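Monday, after lunch

Third pass at our house rules for the kitchen sim. Valbona Berisha wants them on one sheet before Lakby starts sending us episodes, and I keep finding holes in my own draft, so I'm putting it all down here first.

Rule 1 stays: every episode begins with the fingers open and nothing between them. Sounds silly until you try comparing two batches where one starts half closed! I went through 43 starts from the Rostmont set and flagged eight, and I've asked for those to be rerun.

Rule 2 is the one we argue over. I want all the views saved, even the ones that are mostly tabletop or wall, and I want them saved at whatever tilt they come in. No rotating them to look nice.

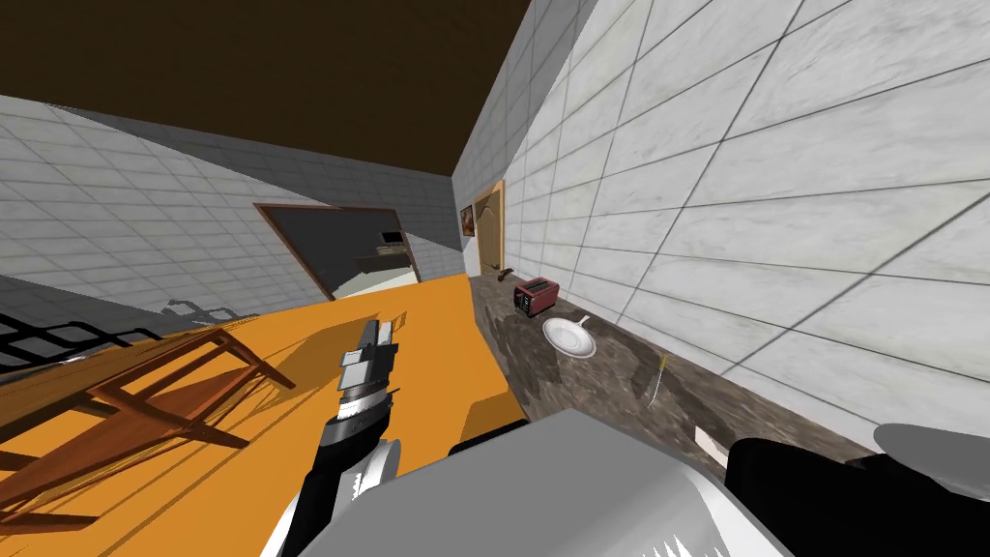

Same room, fingers open in all three.

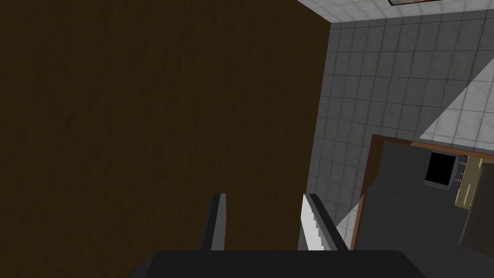
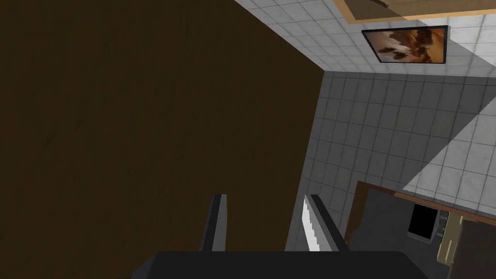 Rule 3, naming. Petkov's old scheme had the view in the folder name and the step count in the file name, and as soon as somebody copied files out of the folder the view was gone. From now on both go in the file name. I renamed 3414 files this morning (script is in the shared tools, please don't do it by hand).

Rule 4 is new - no changing the lighting in the middle of a batch. If you want a different light, start a new batch and write it in the log. Tomano does it this way and I'm happy to copy them.

Still open: how long to keep failed episodes. Valbona says until the end of July, I'd keep them longer, disk is cheap. Also need to check whether the 38 short ones count as failed or just short. Asking her tomorrow.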